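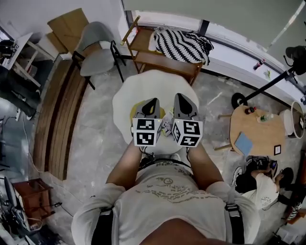 Jornada de puertas abiertas de Urnavis

Tiempo de lectura: 2 minutos
Última actualización: mayo

La jornada de puertas abiertas de Urnavis es una demostración de manipulación robótica que se celebra cada primavera en la sede de Brullora. Yo fui a la última edición y me lo pasé en grande, así que amplío la entrada con lo que vi (perdonad el entusiasmo).

Desarrollo

El plato fuerte son las pinzas de mano: dos dedos grises acabados en punta, cada uno con un cubo blanco en la base lleno de marcadores cuadrados en blanco y negro. Quien hace la demostración lleva un arnés de tirantes negros sobre la camiseta y trabaja inclinado sobre un taburete o mesita redonda, con cosas pequeñas, de las que caben en un puño. ¡Parece fácil hasta que te toca! Yo tardé 53 segundos en coger una goma de borrar, y encima se me cayó.

Golnar Nouri, que presentaba la sesión de la tarde, nos contó que para enseñar una sola tarea graban unas 200 repeticiones — y que las primeras casi siempre van a la basura. Luego los datos pasan a Sani, el programa con el que entrenan el brazo.

Asistencia

En la última edición se apuntaron 189 personas, repartidas en grupos pequeños. La entrada es gratuita, pero hay que reservar en la web de Foratow, y las plazas de la tarde vuelan.

Comentarios

Marisa: ¿Admiten niños? El mío tiene nueve años y está obsesionado con los robots.

Teo_R: Sí, Marisa, el año pasado había varios en mi grupo.

Quim: A mí la goma también se me cayó. Dos veces.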